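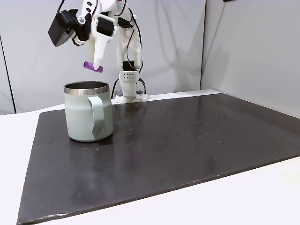

4.3 Checking the wrist and fingertip

Do this check every 100 hours of running, and after any knock to the arm. It applies to the Totport desktop arm with the rubber fingertip fitted. For the older Onishi wrist, see section 4.6.

You will need: the 2 mm hex key from the kit, a soft brush, a lint-free cloth, a spare fingertip.

CAUTION: The arm drops when power is removed. Support the wrist with one hand before you switch off.

1. Run PARK from the Vostov panel and wait for the status light to go steady.

2. Support the wrist and switch off at the supply. Wait 18 seconds before touching any connector.

3. Wipe the fingertip with a damp cloth. Do not use solvent. Replace the tip if it is split, shiny or turns on the finger by hand.

4. Brush dust out of the gap between the wrist servo and the printed links. Look for pale stress lines around the screw holes. A link with a crack of any length must be replaced.

5. Tighten the servo screws until they just stop. The threads are cut directly into the print and strip easily.

6. Follow the cables from the wrist down to the base. They should hang in easy loops with no pull on the plugs at full reach.

7. Check that the camera module does not move on its mount. If you have to loosen it, repeat the camera alignment in section 5.1 before running any task.

8. Wipe the mat and let it dry. Crumbs and drops of liquid can show up as false objects.

9. Switch on, run HOME, then run the mug test (program 46) at low speed. Stop the arm if the finger touches the rim on the way down.

Note: Fingertips are rated for 3,000 grips. The counter is under Tools > Wear and has to be reset by hand after a change.

Note: A buzzing servo at rest usually means the arm was parked against its stop. Run HOME again. If the buzzing goes on, contact Erngate spares with the servo number.

Last updated June 6, 2025

Share this page 2 shares 0 comments

Search the manual... Go

We use cookies to remember your language and manual version. Accept Manage settings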